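Search this site Search Go

Unit 3 - Teaching by Demonstration
Instructor: Vasiliki Andreadis

A demonstration is a recorded arm path plus the gripper commands. In hand guiding the operator moves the arm directly; in remote control a second device sends the motion. 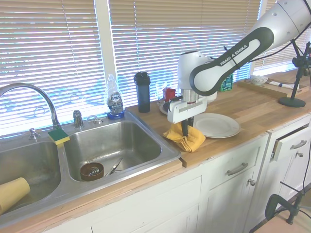

Why record the same task many times?
A policy trained on one path copies that path and fails when the cloth starts elsewhere.

Keep contact slow. Cloth hides the surface under it, so watch the force reading - the camera alone is a poor guide to depth.
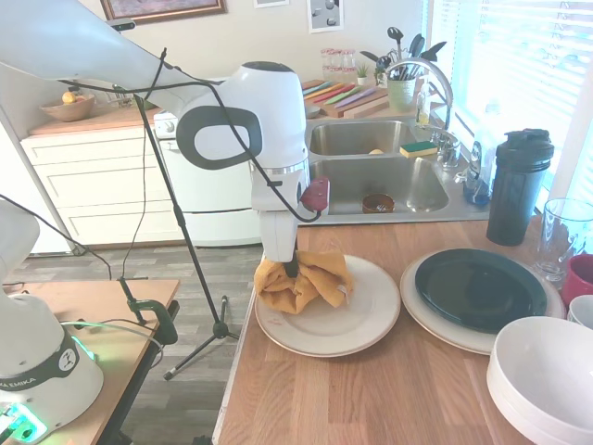 Discard any run with a dropped command. The Moltby set keeps 490 runs.

Wrist views are stored with the same clock as the fixed views.

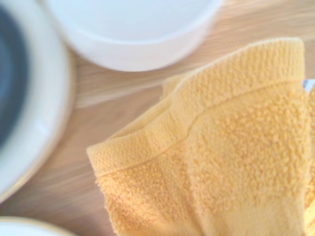 Check the time offset before training. Read Barrios, sections on resampling, for the lab.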